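Ginance County Adopts Delivery Packaging Rule for Prepared Shellfish

Saturday, November 19, 2022

The Ginance County Board of Health has adopted amendments to Chapter 9 of the county food code governing the packaging, labeling and transport of prepared foods sold for off-premises consumption. The amendments take effect next July. They apply to restaurants, caterers, retail seafood counters and third-party carriers operating within county limits, including the unincorporated areas.

The largest change concerns cooked crustaceans sold by weight or by the tray. Under the current code these items are treated the same as any other hot prepared food, and the seller's responsibility ends when the order leaves the counter. The amended text extends that responsibility to the point of handoff to the customer, whether the order is carried by the seller's own employee or by a carrier under contract.

Sellers will be required to mark each order with the time it was packed. The mark may be printed, stamped or handwritten, provided that it is legible and placed on the outermost container. An order with no mark, or with a mark that has been altered, may not be released to a carrier. If the interval between packing and handoff exceeds 2 hours, the order must be discarded and the discard entered in the seller's log.

Outer bags used for hot shellfish orders must have an insulating layer or be placed inside a carrier that has one. The rule does not name a material or a thickness. It sets a performance standard instead, under which a bag of the type in use must hold a test load at or above the hot-holding temperature for the full delivery interval. A seller may rely on a manufacturer's test certificate or may commission a test from a laboratory on the county's approved list.
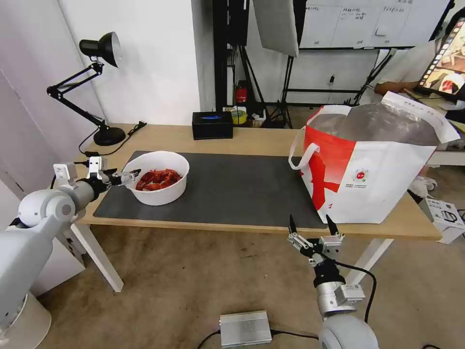 Crayfish in a bowl, with an insulated tote bag on the same table.

County staff began work on the amendments after a review of complaint records for prepared seafood. The review covered 504 complaints received by the environmental health division. Staff sorted the complaints by product, by point of sale and by mode of transport. The resulting memorandum reported that complaints involving delivered orders were the most difficult to close, as the existing code did not require any record of when an order had been packed or how long it had been in transit.

The memorandum did not attribute illness to any particular seller or carrier. It recommended that the county establish a time record first and consider further controls after a full season of data had been collected. The board accepted that sequence. A proposal to require electronic temperature loggers in every delivery vehicle was withdrawn before the vote.

Testing of bag samples was carried out for the county by Vetov, a materials laboratory on the approved list. Vetov tested 8 bag types in two conditions, closed and partly open. The laboratory's report notes that closure had a greater effect on heat loss than the choice of bag in most of the trials, and that bags with a liner left open at the top performed close to unlined paper. The amended code accordingly requires that the bag be folded, tied or sealed before release. Staples are not accepted as a seal on bags that contain a plastic liner.

Unlined paper bags remain lawful for cold and shelf-stable foods. They also remain lawful for hot shellfish orders collected by the customer in person. Customer pickup is exempt from the insulation and closure requirements, though the packing time must still appear on the container.

The treatment of side items was revised between the first and second drafts. As first written, the rule would have required raw produce sent with a shellfish order, such as lemons, onions and corn in the husk, to travel in a separate outer bag. Several sellers objected that this would double the number of bags per order. The final text permits raw produce in the same outer bag if it is individually wrapped and not in direct contact with the inner food container. Dipping sauces that require refrigeration must still be packed separately.
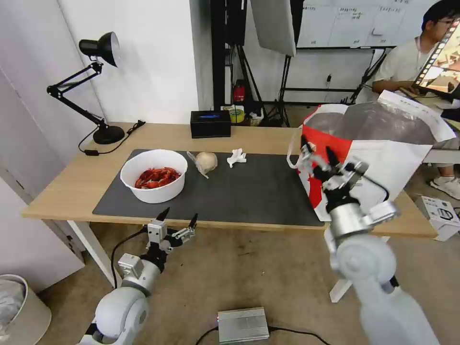 Lorna Ocampo told the board at the second hearing that the time mark was workable but that the discard provision placed the whole cost on the seller, including in cases where the carrier had been delayed. She asked that the log include a field for the cause of delay, so that a seller could recover the value of the order under its contract with the carrier. Staff agreed to add the field. It appears in the final version of the form as line 9.

Vivamia, the largest third-party carrier operating in the county, submitted written comments on both drafts. The company supported the packing mark and opposed a provision that would have made the driver responsible for checking it. In its comments the company stated that drivers are not trained as food handlers and should not be asked to reject an order at the counter. The final text places the duty on the seller but requires carriers to record the time of collection and to supply that record to the county on request.

Carriers must keep collection records for one year. Sellers must keep discard logs for the same period. Both may be kept in electronic form. Records requested during an inspection must be produced before the close of the next business day.

Żak, a seafood market with counters in the east and south districts, has used handwritten packing times on its tray orders since last season and provided copies of its log sheets to staff during drafting. The county form follows the same column order, with the addition of the carrier name and the cause-of-delay field. Sellers that already keep an equivalent log may apply to continue using it.

Enforcement will be phased. During the initial period inspectors will issue written notices only, and a notice will not be counted against the seller's posted grade. After that period a missing packing mark will be scored as a minor violation. Release of an order past the permitted interval will be scored as a major violation. Repeat major violations may be referred to the board for a hearing on the permit.

Temporary food permits, including those issued for crayfish boils held by civic and religious organizations, are not affected where all food is eaten on site. Organizers that sell trays to take away will be covered by the labeling section but not by the insulation section. Organizers that arrange delivery of any kind will be treated as sellers.

The adopted text, the log form and the list of approved laboratories are available from the environmental health division during office hours. Printed copies of the form will be mailed to current permit holders with their renewal notices. Sellers that wish to submit a manufacturer's certificate ahead of the effective date may do so by mail or at the permit counter. Certificates must identify the bag by model and state the test load, the starting temperature and the duration of the test.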